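Setting Up a Cluttered Counter Task in the Rorkska Planner
===

This page explains how to configure a pick task on the simulated kitchen counter with the Rorkska planner and the Diltent perception module. It is intended for staff and visiting students who have completed the Plindari installation guide. All commands are run from the root of the project folder.

## 1. Load the counter and the arm

Start the simulator and open the kitchen file:

```
rorkska sim open kitchen_counter.yaml --seed 737
```

The seed fixes the position of every object. Please keep it unchanged until the full procedure has been completed once, as the values given later on this page depend on it.

## 2. Move to the pre-grasp pose

Select the figurine as the target and request a pre-grasp pose. The planner will treat every other item on the counter as an obstacle, including the wine bottle and the toaster.

```
rorkska plan pregrasp --target figurine --clearance 27
```

The clearance value is given in millimeters. Step through the plan in the viewer and stop at the last waypoint, with the fingers pointing down beside the target. 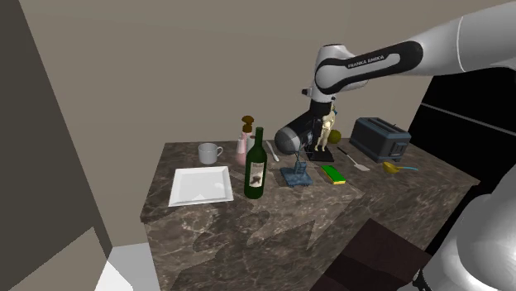 **What should be done if the planner returns no path?**
Lower the clearance in small steps and plan again. If the request still fails, confirm that the target itself has been removed from the obstacle list. A target left on that list will block every grasp on it.

## 3. Check the segmentation

Diltent assigns a label to each object before a grasp is scored. Open the label panel and compare it with the camera view — an error at this stage will carry through to every later step.

```
diltent segment --view gripper --overlay
```

Three checks are required:

- The fingers must carry the robot label. If they are marked as an obstacle, the planner will report a collision at the start pose.
- Partly hidden objects must keep a single label. A bottle behind a finger is often split into two regions; use `merge` to join them.
- Shadows on the marble must not be labeled. Raise `min_height` to 2 if they are.

Printed patterns need particular care. The blue item with the camouflage print may be divided along its blotches when the color weight is set too high. Reduce the weight and run the command again. Thin utensils should be inspected at full zoom, as their rods can disappear from the mask.
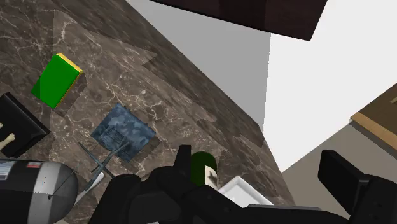 Sfeir, Oct 17, 2024

The grasp scoring settings were revised in the September release. Configuration files written for the earlier version will load, but the field `approach_cost` is ignored and must be replaced with `approach.weight`. Štěpánka Vávra maintains the conversion script, which is stored in the `tools` folder.

## 4. Score and run the grasp

```
rorkska grasp score --target figurine
rorkska grasp run --best
```

Should the run end with error 911, the joint limits were exceeded during the lift. Return to step 2 and choose a different elbow position — the planner offers the alternatives under `--list-elbow`.

Logs are written to `runs/latest`. Requests for access to the shared log server should be sent to Ghada Karam, with the name of the project folder in the subject line.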